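4. 스폰서 협찬 체중 관리 콘텐츠에서의 자기 공개와 독자 반응

4.1 자료와 절차

본 절에서는 협찬 표시가 있는 체중 관리 블로그 글에서 작성자의 자기 공개 수준이 독자의 간식 선택 의도와 어떤 관련을 보이는지 검토한다. 분석 대상은 블로그 플랫폼 Cideo에 게시된 협찬 글 45편과, 각 글에 달린 댓글 가운데 무작위로 추출한 800건이다. 글은 모두 저열량 디저트 또는 간식 대용식을 다루며, 협찬사는 Ladance와 Vultcombe 두 곳으로 한정하였다. 두 회사를 고른 이유는 제품군이 유사하고 작성자에게 제공하는 지침의 형식이 비슷하기 때문이다. Ladance의 지침은 글 첫머리에 협찬 사실을 밝히도록 요구하며, Vultcombe의 지침은 위치를 지정하지 않고 본문 안에 한 차례 이상 표시하도록 하고 있다. 이 차이는 4.2절의 분석에서 통제 변수로 다루었다.

글의 수집 기간은 새해 결심이 가장 자주 언급되는 연초부터 6월까지로 하였다. 선행 연구(Akinola & Grasso)에서 Musa Akinola와 Ottavio Grasso는 체중 감량을 다루는 글의 어조가 연초에는 계획 중심이다가 몇 달이 지나면 경험담 중심으로 옮겨 간다고 보고한 바 있다. 본 연구의 표본에서도 같은 경향이 나타났다. 연초의 글은 식단표와 주간 목표를 앞세웠고, 늦게 게시된 글일수록 실패담과 가족 이야기가 길어졌다. 작성자가 결심을 지키지 못했다고 밝힌 글은 후반부에 몰려 있었다.

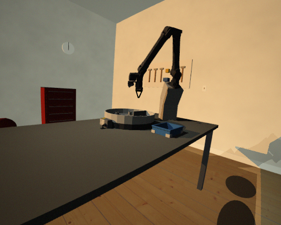

협찬 표시가 글의 첫머리에 있으면 독자는 본문을 덜 신뢰하는가?

본 표본에서는 그러한 관계가 확인되지 않았다. 댓글의 신뢰 표현 빈도는 표시 위치보다 작성자가 자신의 감량 경험을 얼마나 구체적으로 적었는지에 따라 달라졌다. 첫머리에 협찬을 밝힌 글이라도 작성자가 어느 시간대에 단것을 찾게 되는지, 무엇을 대신 먹었는지를 적은 경우에는 레시피를 따라 해 보겠다는 댓글이 많았다. 반대로 협찬 표시가 글 끝에 있고 경험 서술이 없는 글에서는 제품 가격과 구입처를 묻는 댓글이 주를 이루었다.

자기 공개 수준은 두 명의 평정자가 독립적으로 부호화하였다. 항목은 체중 변화에 관한 서술, 식사 습관에 관한 서술, 감정에 관한 서술, 가족이나 친구의 언급 등 모두 아홉 가지이다. 평정이 엇갈린 경우에는 글 전체를 다시 읽고 합의하였다. 합의에 이르지 못한 항목은 결측으로 처리하였다. 가장 자주 엇갈린 것은 감정 서술 항목이었는데, 기념일 인사말처럼 관습적으로 쓰는 문장을 감정 서술로 볼 것인지가 문제가 되었다. 최종 부호화에서는 인사말을 제외하고, 작성자 자신의 상태를 서술한 문장만 포함하였다.

댓글은 신뢰, 의심, 시도 의사, 정보 요청, 기타로 구분하였다. 한 댓글이 둘 이상의 범주에 해당하면 먼저 나오는 진술을 기준으로 하나만 부여하였다. 작성자 본인이 단 답글은 추출 전에 제외하였다. 이모티콘만으로 이루어진 댓글은 기타에 넣었다.

4.2 결과

자기 공개 점수가 높은 글에서는 시도 의사를 밝힌 댓글의 비중이 약 40%였다. 점수가 낮은 글에서는 정보 요청이 가장 큰 범주였으며, 시도 의사는 그에 미치지 못하였다. 두 협찬사를 나누어 보아도 방향은 같았다. 다만 Vultcombe의 글에서는 의심 범주의 댓글이 본문 중간의 제품 언급을 직접 인용하는 경우가 많았고, Ladance의 글에서는 그런 인용이 드물었다. 표시 위치가 신뢰의 총량에는 영향을 주지 않더라도, 독자가 무엇을 문제 삼는지에는 관여할 가능성이 있다.

식사 습관에 관한 서술은 하위 항목 가운데 시도 의사와 가장 밀접하게 관련되었다. 작성자가 저녁 식사 후의 간식을 어떻게 바꾸었는지 적은 글에서는, 독자도 자신의 저녁 습관을 댓글에 적는 일이 잦았다. 체중 변화 수치만 제시한 글에서는 이러한 상호 공개가 거의 나타나지 않았다. 수치를 제시한 글에는 축하 댓글이 많았으나, 그 가운데 레시피나 제품을 언급한 것은 적었다.

가족에 관한 서술은 예상과 다른 양상을 보였다. 아이와 함께 만든 간식을 다룬 글은 댓글 수가 많았지만, 댓글의 내용은 대체로 조리 과정에 집중되어 체중 관리와의 관련은 약했다. 설탕을 다른 감미료로 바꾸어도 되는지, 초콜릿 대신 코코아 가루를 쓸 수 있는지를 묻는 댓글이 대표적이다. 작성자가 답글에서 다시 협찬 제품을 권한 경우, 이어지는 대화는 대개 짧게 끝났다.

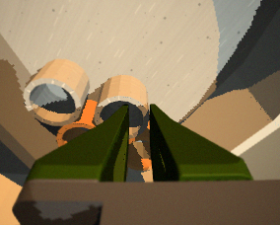
4.3 논의와 한계

위 결과는 협찬 글의 설득력이 표시 자체보다 서술의 구체성과 관련된다는 견해에 부합한다. 체중 관리라는 주제에서는 작성자와 독자가 비슷한 어려움을 겪는다는 인식이 중요하며, 식사 습관에 관한 서술은 그 인식을 형성하는 단서로 작용하는 것으로 보인다. 협찬사의 지침이 작성자에게 감량 수치를 강조하도록 요구한다면, 의도와 달리 독자의 참여를 축하 인사에 머물게 할 수 있다.

한계는 다음과 같다. 첫째, 댓글에 나타난 시도 의사가 실제 행동으로 이어졌는지는 알 수 없다. 둘째, Cideo에서는 작성자가 댓글을 삭제할 수 있으므로 의심 범주의 비중이 실제보다 낮게 집계되었을 수 있다. 셋째, 표본이 두 협찬사에 한정되어 있어 운동 용품이나 식단 관리 앱을 다룬 글에 그대로 적용하기 어렵다. 유사한 서비스인 Zhuravel은 작성자에게 원고를 사전에 제출하도록 하므로, 같은 방법으로 비교하려면 사전 검토가 자기 공개에 미치는 영향을 별도로 고려하여야 한다.

부호화 지침과 댓글 범주의 정의는 부록에 실었다. 블로그 원문과 댓글은 작성자의 동의를 받은 범위 안에서만 인용하였으며, 온라인 자료의 최종 확인일은 2025년 11월 17일이다.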